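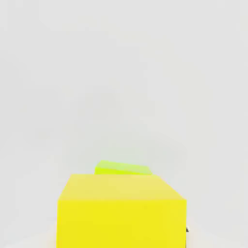

5 Dec 2022

What a day! The stacking policy is properly closing the loop now, and I've been grinning at a terminal since lunch.

It all came down to the depth scaling. I'd been blaming the planner since July, poor thing, and the planner was fine. Irnis was handing over depth in metres, Mileo was reading it as if it had already been normalised, and everything downstream did its best with rubbish. Changed one function, wrote a test for it (should have existed months ago, I know, I know), and set off a run of 200 episodes while I made toast. 165 successes! Last week's best was 41. I ran it again with a new seed before I let myself believe it, and it held up.

The failures are the fun part now. Went through a pile of them this afternoon. Most are the same sort of thing: yellow block close up and filling the bottom of the view, green one tucked in behind with only a strip of its top showing. The segmenter sees yellow next to yellow-green with a soft edge between them and now and then decides it's all one big object. Then the pose estimate lands in the middle of nowhere and the planner very politely plans a grasp there. I can't be cross with it. The two tops are so pale under the simulator's lighting that the colours nearly meet, and the blur from the compressed frames doesn't help.

Two things to try:

Turn the light down a bit on the tops and widen the colour randomisation, so it stops leaning on hue so much.

Let the planner ask for another look. If the mask is touching the bottom of the image and the confidence is low, back off, re-render, estimate again. I've wanted a "look again" action in there for ages and now there's a decent excuse. It would cost a few steps per episode but I've got steps to spare.

I'm more excited about the second one. Sketched it on the back of the gas bill: a little state machine, with a limit of 2 extra looks before it has to commit to something. Might be able to reuse the retreat move from Wei, if I can remember which branch I left it on.

Also got the replay viewer talking to Storgate, so I can click on a failed episode and step through it with the mask and the planned path side by side. Took an hour. Why did I spend the whole summer reading logs? Found the merged-mask problem within minutes of having it open.

Left to do: tidy the config (three different names for the same camera offset, all mine), pin the simulator version, push the depth test before I forget. Overnight run is going with the darker lights. I've told myself I won't check it before breakfast.

Fingers cold, tea gone cold too. Bed.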